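Batwood Adds Rental Irrigation Parts Counter at Grurden Store

GRURDEN, 2025-11-30 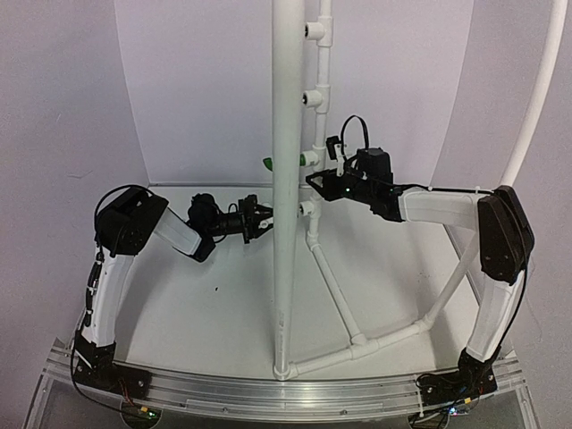 White PVC pipe with elbow and T-fittings.

Batwood, the plumbing and garden supply retailer, will open a self-service irrigation parts counter at its Grurden store in April. The counter will carry 491 separate items for home sprinkler and drip systems, including pipe, elbows, tees, valves, filters and timers.

Customers will be able to buy single fittings instead of bagged sets. Pipe will be cut to length at the counter, with a minimum cut of 2 feet. There is no charge for the first five cuts on an order.

The store will also rent trenching tools, pipe cutters and pressure gauges by the half day or full day. Rental items can be reserved by phone or at the service desk. A deposit is required and is returned when the tool comes back clean and in working order.

"Most people who come in for irrigation parts are fixing one broken line," said Shanthi Weerasinghe, store operations manager at Batwood. "They need a tee and a foot or two of pipe. We were selling them a bag of ten."

The counter takes up 226 square feet in the former seasonal aisle. Patio furniture and grills have moved to the covered yard on the Sikder Street side of the building. Customer parking is not affected.

Landscaping contractors with a Batwood trade account will receive 20 percent off fittings bought at the counter through the end of the opening month. Existing accounts do not need to be renewed. New applications are accepted at the service desk and usually take two business days.

Batwood's Brotonura store will keep its current selection of bagged fittings. Items from the Grurden counter can be ordered there for pickup.

Counter hours will be 7 a.m. to 6 p.m. Monday through Saturday. The counter will be closed on Sundays, but bagged fittings will remain on sale in the main store.

Media contact:
Shanthi Weerasinghe
Store Operations, Batwood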